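Session 3: teaching by hand, and what the recording keeps

OK, so last session we did remote control, and most of you left with sore wrists and a new respect for people who drive cranes. Today we put the leader arm away and pick up the hand-held gripper. I like this one a lot more, and I'm going to try not to be too obvious about it.

Quick recap first, for the people who missed September. We have three ways of showing a robot what we want. You can grab the arm itself and move it (kinesthetic teaching, or "puppeteering" if you're Fabrice Chauvin, and I've given up correcting him). You can drive it from a distance with a leader arm, a joystick or a headset. Or you can leave the robot out of it, hold a gripper in your own hand with a camera on it, and do the job yourself. The robot gets the recording afterward.

Each of these loses something. When you grab the arm, your own arms end up in the external camera view, and the robot will never see those arms again once it's working alone. Remote control gives you clean data in the robot's own joints, but you can't feel much, so people go slowly and stop a lot, and then the policy learns to go slowly and stop a lot! We saw that with the Zisine arm last time. Remember the long pause before every grasp? That was us. We were squinting at the screen to judge the depth, and the policy copied the squinting without having any eyes to squint with.

With the hand-held tool you keep your natural speed and a fair bit of touch. What you lose is the guarantee that the robot can do what you just did. Your elbow goes places the Varine arm can't follow. I once recorded a lovely set of drawer openings with my hand coming in from underneath, and about all I could do with them was watch them and feel proud.

How to hold the thing

Two hands for the first few minutes, please, even if it feels silly. Dominant hand on the grip, the other one steadying the body. Keep the camera facing the work and keep your free hand out from between the fingers. If you must use your other hand (to hold a bowl still, say), then use it in every single demonstration of that task or in none of them. A bowl that's held in half the recordings is a bowl the robot will expect to be held, half the time.

Open the fingers all the way before you start and again when you finish. This gives us a clean reading at each end of the opening range, and it makes cutting the recordings so much easier. Léonie Jacquet's group skipped this in the spring and spent an entire afternoon hunting for the place where one attempt ended and the next began.

Approach at a normal pace. I say "normal" every year and every year someone does it like they're defusing a bomb. Reach the way you'd reach for your coffee. Slow down for the last little bit if the object is small, close, lift, place, open, back away. And do back away properly! If you stop recording the instant the fingers open, the policy has no idea what to do next and tends to hover there, or close again on the thing it just put down.

Mistakes. Keep some of them. If you miss the object and recover smoothly, that's a gift, keep it. If you miss, swear, put the gripper down and scratch your nose, throw it out. Mark it in the log as you go, because you won't remember which one it was by lunch.

How many?

The question I get most. For the single-object pick and place on your worksheet, each group recorded 91 usable demonstrations last year, and that was enough to get something respectable on the Varine arm in the same room, with the same table and the same light. Move the table next to the window and it fell apart. The pooled set from all the groups is at 4,000 now, and it copes with the window a lot better, mostly thanks to people being messy and different from each other. So vary things on purpose. Start from the left, start from high up, start from too far away. Swap operators every 7 recordings or so, or whenever somebody gets bored, which comes to the same thing.

Don't vary the task, though. If the instruction is "put the cup on the plate," nobody gets creative about which way the handle points unless the whole group has agreed on it.

What the wrist view gives you

A wrist camera sees the fingers, a patch of table and not a lot else. People worry about that, and I did too. But the fingers stay in much the same part of the view whatever your hand is doing, so the policy always has a reference for where the object is relative to the grasp. What it doesn't have is the room. An object that's behind you or off to one side doesn't exist until you turn toward it, and so part of showing the task is showing the looking. Swing the tool over, let the object come into view, then go in.

Have a look at these two before you start, and pay attention to how much of the view is just table.
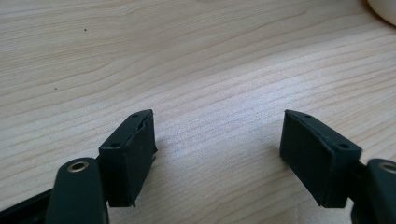
Fingers open and nothing between them, in both.

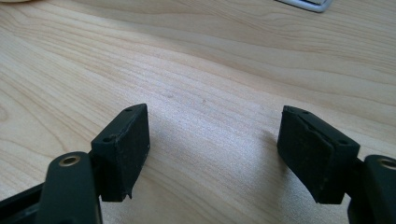 Romain Rolland asked whether the stretches with no object in the grasp should be trimmed out before training, as they teach the robot nothing about picking anything up. Hervé Roussel disagreed, and said his group had tried exactly that on the Pakia data: the policy grasped fine once it was over the object, but it had no notion of how to get there and wandered off in a different direction every time. Romain then wanted to know if a shorter approach would do. Hervé thought yes, as long as the starting positions were still spread out, and that he'd cut the waiting at the start but leave all the moving alone.

Questions on the worksheet: see Quentin Perrin, Negash lab, mornings | Course handouts may be copied for class use | Back to top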